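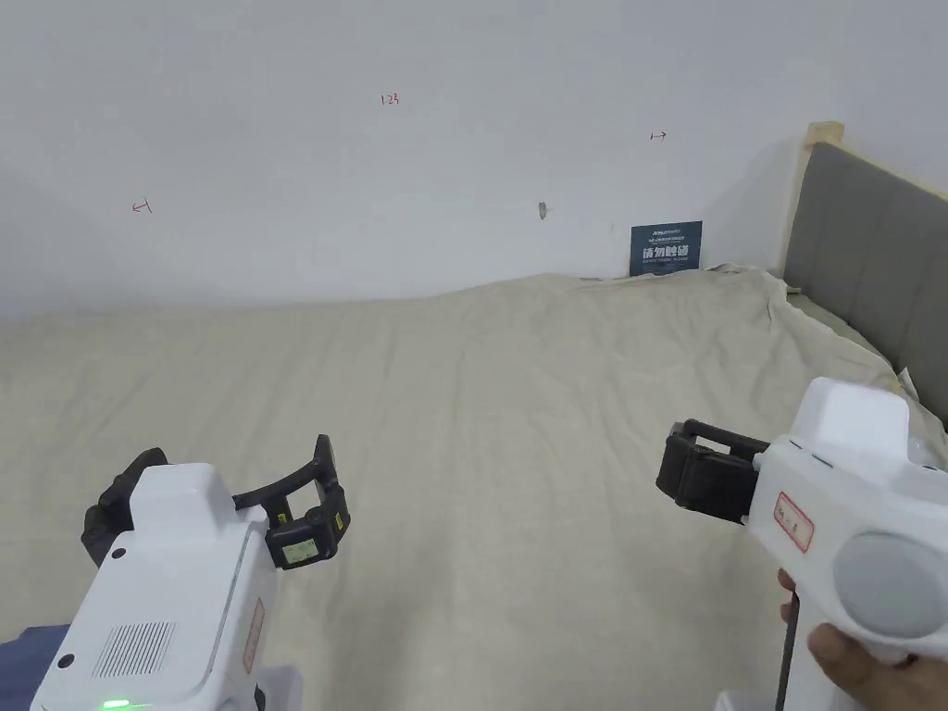

## Handheld demos, bed-making task

Sep 4, 2023

Present: Soledad Oyelaran (chair), Rodrigo Godinho, Afia Amegashie
Apologies: Gwendolyn Pruitt

1. **Sheet task.** Rodrigo wants each demo to start with both grippers over the beige sheet and nothing held. Agreed. Left jaw open, right jaw closed is fine as a start pose.
2. **Episode count.** 889 kept so far. Afia will recheck the last batch for dropped tracking — she has doubts about the fast pulls toward the headboard.
3. **Wall marks.** The red "123" and the arrows stay up until the Stadora set is done. Same for the blue sign by the bed.
4. **Operators.** Two new people start on the grippers next week. Soledad to train them.

**Actions:** Afia, batch check. Rodrigo, write up the start pose and send to Gwendolyn.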